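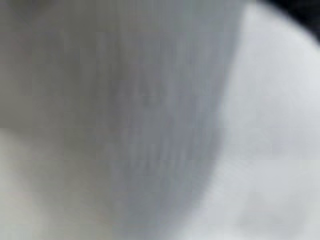

Figure 3. Close range, with a pale rounded object at right.

4.2 What people keep, and where they say they keep it

I should admit that I went into this part of the study expecting pantries to be boring. The first round of interviews had been all about shopping, and shopping talk is lively - people love to tell you what they paid for olive oil. Storage talk starts slower. But once we got folks standing in front of their own shelves, we could hardly get them to stop, and most of the quotes I use in the rest of the paper come from those shelf conversations (the shopping material is mostly back in section 3).

A quick reminder of how the material was put together. Pavithra Panicker and I sent a short mail survey to 400 addresses in Niltitz and got 339 usable forms back, a much better return than either of us had planned for. Halina Bednarek then did the home visits, usually in the late afternoon when somebody was starting dinner. She asked people to take things down, talk about them, and put them back wherever they belonged. That last bit matters for what follows.

On the survey, we asked where the household kept its dry goods, and gave a blank line instead of boxes to check. I'm so glad we did! People wrote "pantry" when they meant a hall closet, "the cupboard" when they meant any of several, and in one case just "Mom's side." Nour Tannous coded all of these by hand and came up with the split I use here, between named places and pointed-at places. A named place has a word that everyone in the home understands. A pointed-at place has no word at all, and you have to go stand near it and wave.

Pointed-at places came up far more in the visits than on paper, and I don't think we'd have caught them with the survey alone. One woman had written a single tidy answer on her form, then walked Halina to a windowsill, a drawer under the oven and a crate in the stairwell, all of which held rice. When asked what she called the crate, she laughed and said she'd never had to call it anything. Her son, coming in partway through, called it "down there" and seemed to feel that settled the matter.

This fits pretty well with Waltraud Seidel's older work on cellars, where the words people used outlived the shelves themselves. Seidel's families went on saying "the apple wall" long after there were no apples. We saw a bit of that too, but our households move more often than hers did, and I suspect a word needs a few years in one building before it sticks. Renters in our group used fewer named places than owners. I'd like to say more about it, but we didn't ask how long people had lived at the address, and I've been kicking myself ever since.

Anitha Naidu, reading an early draft, raised a fair objection. She wondered if a pointed-at place might just be a place too new or too shameful to name - the shelf of stuff you mean to throw out. Some of ours were like that, sure. But the rice crate wasn't, and neither were the jars one couple kept behind the bathroom door, which they used daily and were rather proud of. I've kept shame as a separate code (see 4.4) and let the two overlap where they overlap.

One more wrinkle before I get to labels. When people put things back at the end of a visit, they didn't always use the spot they'd taken them from, and several corrected themselves out loud. Those corrections were the best evidence we got of a rule being in force, and I go through them one household at a time in the next section.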